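Gola Plan 2 - Bewegungs- und Greifplanung für Gelenkarme

Gola Plan ist eine Softwarebibliothek für die Planung kollisionsfreier Bewegungen von sechs- und siebenachsigen Armen. Sie läuft als eigener Dienst neben der vorhandenen Steuerung und liefert zeitparametrierte Bahnen, die der Regler direkt abfahren kann. Version 2 ersetzt die bisherige Reihe 1.x. Projektdateien aus 1.x werden beim ersten Öffnen umgewandelt, eine Rückwandlung ist nicht vorgesehen.

Funktionsumfang

Der Planer arbeitet im Gelenkraum und prüft jede Bahn gegen ein Umgebungsmodell aus Netzen, Quadern und Punktwolken. Gegriffene Teile werden an das Werkzeug angehängt und ab diesem Zeitpunkt mitgeprüft. Sicherheitsabstände lassen sich pro Objekt setzen, was bei Glas und dünnwandigen Gefäßen sinnvoll ist. Voreingestellt sind 8 mm.

Greifposen kommen entweder aus einer Datei oder aus dem Modul Kukby, das sie aus einem Tiefenbild vorschlägt. Kukby ist im Grundpaket nicht enthalten. Die mitgelieferte Greiferbibliothek umfasst 46 Modelle - Parallelgreifer, Mehrfingergreifer und Sauger. Eigene Greifer werden als URDF eingelesen.

Simulation

Zum Paket gehört eine Simulationsansicht, in der dieselben Planungsaufrufe laufen wie am realen Arm. Die Szenenbibliothek enthält 101 Szenen, darunter Werkbänke, Regale und mehrere Küchen mit Arbeitsplatte und verstreuten Gegenständen. Die Küchenszenen hat Nizar Akl aufgebaut, der bei uns auch die Kollisionsprüfung betreut. Sie eignen sich vor allem für Tests mit unregelmäßig geformten Teilen, bei denen einfache Hüllkörper zu grob sind.

Jede Szene liegt als Textdatei vor und kann verändert werden. Standort und Drehung des Sockels sind Parameter, ebenso Lichtrichtung und Reibwerte. Wer viele Varianten braucht, startet die Läufe ohne Fenster über die Kommandozeile und erhält ein Protokoll mit Planungszeit, Bahnlänge und kleinstem Abstand.

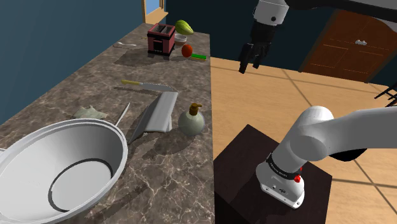
Beim Stapelbetrieb ist zu beachten, dass der Zufallsstartwert pro Lauf gesetzt werden muss. Fehlt er, sind die Ergebnisse nicht wiederholbar. Das Protokoll vermerkt den Startwert in der ersten Zeile.

Voraussetzungen

Linux, 64 Bit, 8 GB Arbeitsspeicher. Für die Simulationsansicht wird eine Grafikkarte mit Vulkan-Unterstützung benötigt, der Planer selbst kommt ohne aus. Schnittstellen gibt es für C++ und Python. Eine Windows-Fassung ist nicht geplant.

Lizenz und Lieferung

Die Lizenz gilt je Rechner und schließt zwei Jahre Aktualisierungen ein. Hochschulen erhalten eine Gruppenlizenz. Die Lieferung erfolgt als Download, auf Wunsch mit gedrucktem Handbuch. Technische Fragen vor dem Kauf beantwortet Purificación Prieto - bitte Armtyp, Greifer und Version der Steuerung angeben.

Stand: 13. Dezember 2020

Verwandte Produkte
Kukby - Greifposen aus Tiefenbildern
Osagie Kalibrierung für Handkameras
Unoscombe Protokollbetrachter
Gola Plan 1.x (nur noch Wartung)
Szenenpaket Werkstatt, Ausgabe Oktober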